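Surgical drape
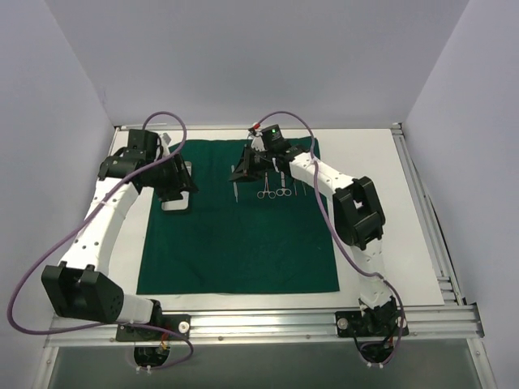 Vol. 8, p. 400

A surgical drape is a sheet of cloth or other thin material which is laid over a patient, a table or equipment to keep a clean area separate from the rest of the room. The area on top of the drape is called the sterile field. Green and blue are the usual colours, as they are restful for the eyes under strong light and give less glare than white.

History

The first drapes were ordinary bed linen, boiled before use. Cotton was common for a long time, but it lets fluid pass through when it is wet, and bacteria can travel with the fluid. Tightly woven cloth and later non-woven sheets were introduced to solve this problem. The change was slow in small hospitals, where the laundry was already organized for cotton.

Types

Reusable drapes are washed, inspected for holes and sterilized again after each operation. Disposable drapes are used one time only. Some are plain sheets – others have an opening, and these are named fenestrated drapes. A drape may also have a sticky border, so that it does not move on the skin.

Folding and placing

Drapes are folded in such a way that they can be opened without touching the upper side. Once a drape is placed, it should not be shifted toward the wound. The part which hangs under the level of the table is not considered sterile.

Colour and dye

Nandini Varma, in her handbook of hospital textiles, writes that dark green dyes lose their colour unevenly in hot washing, and that staff often judge the age of a cloth by this sign. Tadeusz Wasilewska did not agree with the practice and recommended a written mark for each wash – a small grid printed in the corner, with 12 squares to a row.

See also: Asepsis; Hospital linen; Operating theatre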